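Covering a table with paper and tape: questions and answers

Which paper do you use?
Plain brown paper from a roll, the thick sort that feels almost like cardboard. We fix it with blue tape, and the same tape divides the table into big squares.

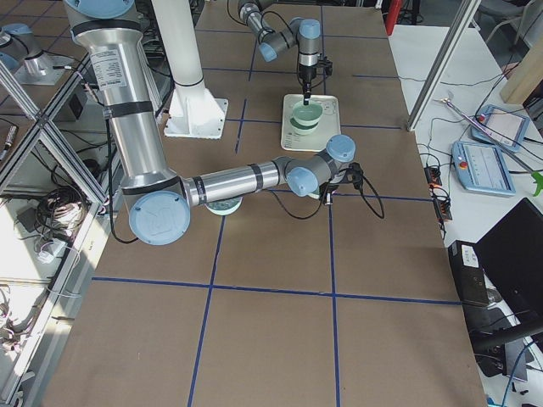 Text: Glenys Sayce | Updated July 3, 2022

Why do you need the squares?
Each bowl has its place, and after washing up one can put it back without asking. We made the first lines in February and I did not measure enough, so please use a long ruler.

Must all bowls be the same colour?
No, but pale green is easy to find on brown paper. A white tray is also easy to see.

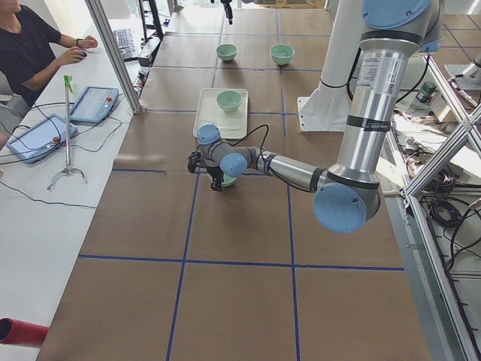

If you have bowls of two colours, keep each colour in its own row. Mixed rows look nice but I always made mistakes with them.

How long does one covering last?
With us about 12 weeks. Water is the worst enemy, so wipe a wet bowl underneath before you put it down.

Does the tape leave marks?
Only if it touches the table itself. Pull it slowly and flat, then clean with warm water and a little soap.

Can I write on the paper?
Yes, with pencil. Ifor Wogan used a pen one time and it went through.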